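Ingvar Hviid
I will write a small thread about my table, because two people asked me how the sorting is going. I started in March and I believed it would take one evening. 1/

The table is my work place, my dining place and the place where things wait for a decision. I moved apartments and all boxes ended up on it. A friend in Prudach has the same problem, but with a piano. 2/

My rule is simple. I take one thing, I put it in front of me on the free wood, and I decide: keep, give away or sell. I am not allowed to take the next thing before I have decided. With this rule it goes slowly, but it goes. 3/

First thing this morning was the pink cup. It is a plain cup with a thick rim, and I like how the light makes it almost white on one side. I have had it for nine years. Decision: keep. That took me one minute and I was proud.
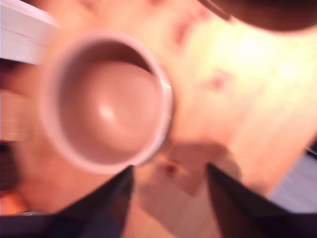
The pink cup, empty, on the good side of the table. 4/

The other cups were harder. I had a set from Skareo that I never liked, but it was a present. I wrote to my sister and asked if she would be sad. She answered that she had forgotten that she gave it to me. So the set can go. 5/

Small money report for those who like numbers. I put the old lamp online for 300 and a man offered 60. I said no. Then I waited two weeks and said yes. I am not a good seller, my wife is much better, but she does not want to be involved. 6/

Now the difficult corner. It has everything I did not want to think about: cans still in their cardboard tray, and the cork globe that I put on top of them "only for today." That was before Easter. 7/
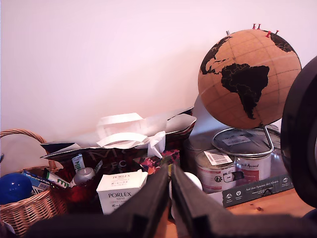
I know that a globe should not live on cans. But the wire ring sits there quite well and the height is good for looking at South America when I drink coffee. The shelf where it should stand is still in pieces in the hallway. 8/

About the red pins: three people in my family say they mean three different things. I say they are for trips we want to make. My son says they are for trips we talked about and did not make. We did not settle this. 9/

"Auf den Spuren der Ahnen" on the tray means "in the footsteps of the ancestors." My ancestors did not leave many footsteps, they mostly stayed in Dremell and had cows. But I like the sentence and I may cut out the front of the tray and keep it. 10/

Plan for tonight: the cans go to the kitchen, the tray goes flat, and the globe gets the window sill until the shelf is ready. If someone has a good way to fix a shelf to a very soft wall, please write to me. The screws I bought came right out again. 11/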